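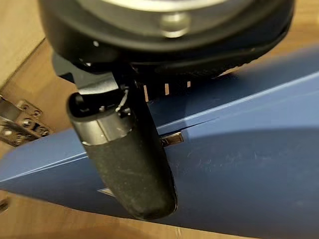
Black on blue, close up.

Search products Search

Udora Two-Chamber Herb Grinder

The Udora is a hand grinder for dried cannabis flower. It has two chambers, a magnetic lid and a crank you turn yourself, like a pepper mill with fewer dinner guests. There is no app. We were asked for an app in April and went for a long walk instead.

Flower goes in the top, ground flower collects in the bottom, and a removable screen sits between the two for anyone who saves the fine stuff. Most people tell us they save the fine stuff. Most people also tell us they have no idea where they put it.

Sinlow, who cut our teeth (the grinder's, we should say), use a blunter shape than we had before. It shreds instead of pulverizing, so what comes out burns evenly and doesn't slip through a pipe screen and onto your tongue. Sticky flower will still gum it up eventually. Put the lid in the freezer overnight, tap it on the counter, brush it out. Cooking oil is a bad idea, and we get a letter every time we leave that line off the page.

54 likes 3 shares
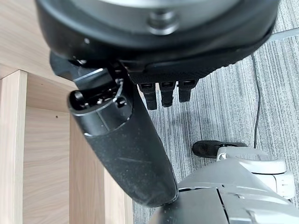 Maritza Llanos wrote in to say that the crank is stiff for the first week and then fine, and that her mother, who has arthritis in both thumbs, now does the grinding for the whole household and charges for it. We think the mother has the right approach. If yours is still stiff after a couple of weeks, take the crank off, wipe the post with rubbing alcohol and put it back on with the arrow pointing up.

The old Horkton crank fits too, if you have one rattling around in a drawer. The Horkton lid does not, whatever the forum says.

What you get: grinder, screen, brush, cloth bag. The bag is called odor-resistant, which we would describe as optimistic – your neighbors may describe it differently. For real storage get the Fülöp jar, sold separately, with a rubber seal that takes some effort to open before coffee.

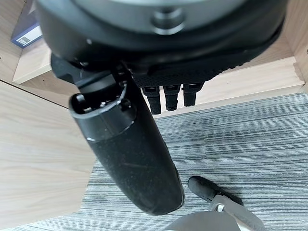
Can you run it through the dishwasher, asks Octavio Correa, and did anyone try before printing "easy clean" on the box? No, and yes, with regret. The screen and bottom chamber are fine on the top rack. The lid is not, on account of the magnet, and the crank comes out looking like it was found in a lake.

Warranty is 2 years on the teeth and crank. Lost screens aren't covered. Spares are in the parts section under "screens, lost." Adults of legal age only.

Last updated: April
3 comments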